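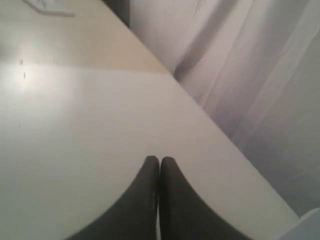
Gripper fingers over a white tabletop.

Flirkora Variety Credits: data card

Version 6, December release
Maintainers: Veronika Simon, Andor Boros

Summary

Flirkora is a table of cast and guest credits for television variety and sketch programs. Each row links one performer to one episode and one function (regular cast, guest, featured singer, announcer, host). It was put together for work on career paths between live comedy, recorded music and situation comedy, and is used mainly to count moves between those fields.

The collection has 124 programs and 700 performers. It does not try to cover drama, news or game shows. A performer enters the table only after a credit in at least one of the listed programs; credits outside those programs are not recorded.

Files

programs.csv — one row per program, with title, country, first year, last year
performers.csv — one row per performer, with display name, sort name and known stage names
credits.csv — the link table
characters.csv — recurring sketch characters, with a pointer to any spin-off series
CHANGES.txt — notes by version

All files are UTF-8, comma separated, with a header row. Empty cells mean unknown. A single hyphen means the field does not apply to that row.

Fields in credits.csv

credit_id: integer, stable across versions
program_id: key into programs.csv
performer_id: key into performers.csv
season, episode: as numbered on first broadcast, not as numbered on home video
role_type: cast, guest, singer, announcer, host
billing: position in the opening or closing titles, where legible
source: W, T or P (see Sources)
checked: 1 if a second reader has confirmed the row, otherwise 0

Sources

W rows come from the Winoscombe listings, a card index of weekly program schedules that was typed up by hand. T rows come from the Tokarz collection of closing-title transcripts. P rows were supplied by Pidlow from press sheets and carry the least detail; billing is always empty in these.

Where sources disagree, T is preferred over W and W over P. The rejected reading is not kept in the table. Disagreements found after version 4 are noted in CHANGES.txt.

Names

A performer is stored once, under the name used most often on screen. Married names, initials and stage names go in the stage_names column of performers.csv, separated by semicolons. Double acts are split into separate performers, and musical groups are entered as one performer with is_group set to 1. Do not join on display name. Several pairs of performers share one.

Characters

A recurring character needs appearances in at least three episodes. If the same character later leads a separate series, spin_off holds the program_id or, for series outside the table, the title as text. A character played by two performers has two rows.

Checking

Andor Boros drew 400 rows from credits.csv and read them against the source material. Errors were corrected in place. Most were episode numbers shifted by one after a preempted broadcast — the listings count the slot, the titles count the show. The same shift is likely in unchecked W rows.

Known problems

Uncredited walk-ons are missing unless a press sheet names them.
Specials are numbered as season 0, and their episode order is by broadcast.
Reruns with edited titles may have produced duplicate guest rows.
Announcers are well covered in T and poorly covered in W.
Country is that of the producing company, which can mislead for joint productions.

Use

Free for research and teaching with credit to Flirkora and the version number. Counts taken from different versions should not be mixed. Send corrections to Veronika Simon with the credit_id and a note of where the better reading was found; corrections with no source are held over.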